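3. Setting up the driving station

This section covers placing the controller on the bench, running the cables and securing the base. Read it through once before you start. For pairing with the Millcombe display, go to section 5.

Before you begin

You will need the controller, its cables, one clamp from the Sistumora bench kit and the bench cloth. Make sure the cloth is dry and free of crumbs or grit.

Caution: Do not plug anything in until step 6. A live cable can be pulled out of its socket while the base is being moved.

Placing the controller

1. Clear the part of the bench you intend to use and wipe it down.

2. Spread the cloth over the bench. It does not have to lie perfectly smooth, but there should be no thick fold under the base. Folds at the sides do no harm.

3. Put the base down with the front panel facing the driver's seat. The logo should read the right way up from where you will be sitting.

4. Bring the cables out to the side and lay them loosely on the cloth. Leave some slack in each one. Tight bends near the base wear the cable out sooner than anything else.

5. Place the clamp in front of the base with its screw pointing towards you, ready for fitting.
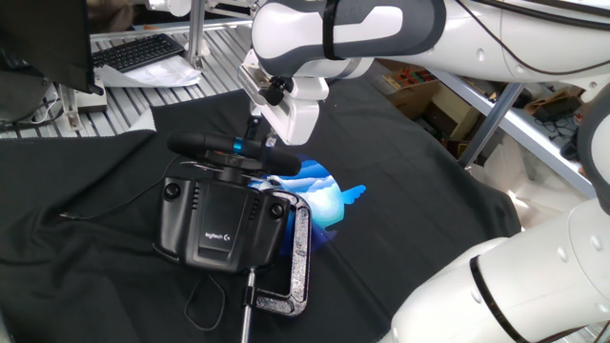

Controller base on the bench cloth, with the clamp laid in front of it and the cables left slack.

Note: The clamp has a glittery silver finish. Any C-clamp that opens wide enough for your bench will do the same job.

Securing the base

6. Check that both ends of each cable can be reached, then connect them. Push each plug fully home.

7. Open the clamp by turning the screw anticlockwise. Fit it over the base and the edge of the bench, keeping it clear of the buttons and the vents.

8. Tighten by hand until the base no longer slides. Stop there — more force can crack the casing.

9. Hold the handle and turn it gently to the left and right. If the base moves, loosen the clamp, pull the cloth flat beneath it and tighten again.

Caution: Keep cables out of the jaws of the clamp. A pinched cable must be replaced, even if it still seems to work.

Packing away

Unplug the cables first, then undo the clamp. Coil each cable loosely and store it with the base. Shake out the cloth before folding it. If a part is missing from the kit, write to Houda Samir at the Mekico office and give the kit number, for example 161.

Section last revised March 1, 2026.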